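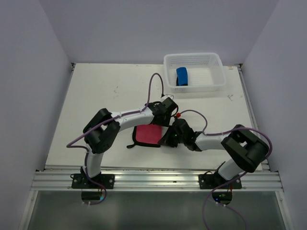 Progress report, two-arm cloth handling
To: Hedilham program office
From: Orlando Huanca
2019-08-09

Status

The collection work is on schedule for the first task and behind on the second. We have 253 accepted episodes for the pick-and-place task with kitchen textiles. The folding task has 40, well short of where the plan put us by now. The reasons are given below, along with what we are changing.

Work done this period

All episodes are recorded on the two-arm cell. An operator drives both arms through the leader handles, and joint positions, gripper opening and the fixed camera stream are logged together. Each episode starts from a written start condition and ends when the operator presses the pedal. A second person reviews the recording later and marks it accepted, rejected or unclear. Unclear recordings are kept but are left out of training.

The items are small and flat: square pot holders, dishcloths and hand towels. In the pick-and-place task, an item has to go from the tabletop into a plastic basket or come out of it and be laid flat. The pot holders have been the harder group. They are stiff enough to slide when a fingertip pushes at the edge, and operators have had to learn to bring one arm down as a stop while the other gets under the binding. We now teach this on the first day. Recordings made before we taught it were reviewed again, and a good number were moved to unclear.

The labeling tool (Stikus) was updated to let the reviewer mark the moment of first contact for each gripper separately. The old version had one mark for both arms, and that was no use for a task where the arms take turns.

Training results

We trained the Cotden policy on the accepted pick-and-place episodes. It reaches the item reliably when the item starts near the middle of the table. It does poorly near the back wall, where we have few examples. It also tends to close the gripper too early on dark fabrics. We do not yet know if this is a lighting problem or a shortage of dark items in the data, and will test both.

No policy has been trained on folding. There is not enough data to make that worthwhile.

Problems

Folding episodes take longer to record than we estimated, and more of them are rejected. The most common fault is that the two grippers come too close together over the item and the operator has to back off and start again. We have shortened the task to a single fold for now.

We also lost 5 days to a cable fault on one arm. The cable had too little slack at the elbow and the connector worked loose. Both arms have been recabled with longer loops. The log was dropping frames during that time, so nothing recorded then has been counted.

Spending

Spending is within the approved amount. The replacement cables came out of the maintenance line. The textile order from Tatlı was smaller than planned, and we would like to carry the difference over to operator hours.

Next period

Record pick-and-place episodes with start positions spread over the whole table, including the back corners.
Add 2 operators to the folding task once they have finished training.
Run the dark fabric test.
Train a first folding policy on the single-fold data by November, if the acceptance rate holds.

Decision needed from the program office: approval to move the unspent textile money to operator hours. The new operators cannot start on folding until we have it.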